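Jul 2, 2023. Table setting, round 2 of the pumpkin layout

Notes before I forget. Rodica Ilie wants the tableware settled for the October spread, so today = plates, mug, pumpkins, wipe-down. Drominell brief says "pale plate, warm accent", which leaves a lot open.

Lavender plate stays. Tried it against the white top, reads well, orange on it pops more than I thought. Teal mug upper left, handle to the right. Mug is maybe too much with the lavender?? Ask Rodica. Striped pumpkins are the Gakar ones, order no. 584, we have spares in the bin under the bench.

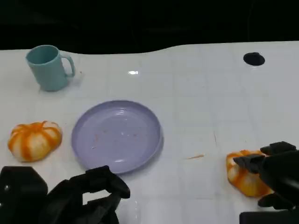
*Pumpkins either side of the plate, mug behind. Crumbs on the plate.*

Specks wipe off the rim fine with a damp cloth, the well of the plate takes longer. Dont use the green scourer, it dulls the finish (see the Divano bowls, ruined). The white top marks easily too, orange streaks esp. Wipe right away, microfiber, then dry. Tile seams hold the color if you leave it, go along them with the corner of the cloth.

Glare is a pain. Glossy top + glossy plate. Turned the left lamp down, moved it back a bit, some better. Might ask Tomić for the matte cover they had last year, if its not 1,616 again. That price was nuts. 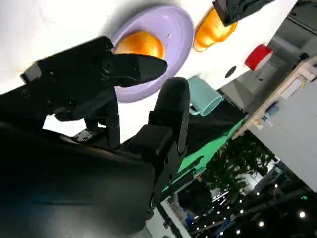 *Orange piece in the middle of the plate, second one on the table to the right.*

One on the plate is right, two gets crowded. The second wants its own dish or it looks like somebody forgot it. Shine is good at this angle, keep the lamp low for the closeups.

To do on placement:
- plate centered, mark the spot w/ pencil dot
- mug farther from the plate
- check spare plates for chips, box 11
- new cloths!! 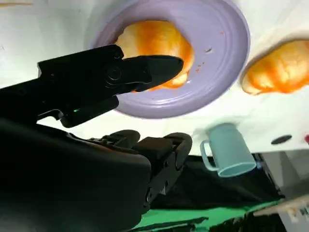
Cleanup order needs fixing, I keep doing the table first and then have to redo it. Plates first, then dishes, then table, work left to right. Sauce is the worst of it. With the orange piece over to one side of the lavender plate there are still specks trailing across to the other, so wipe the whole well every time and not only under the food. White dish same treatment, rim included. Rinse cloth between the two or you just move the orange arond.

Left for tomorrow: mug question, lamp position on the sketch, email Tomić re cover. Rodica has the key to the plate cupboard.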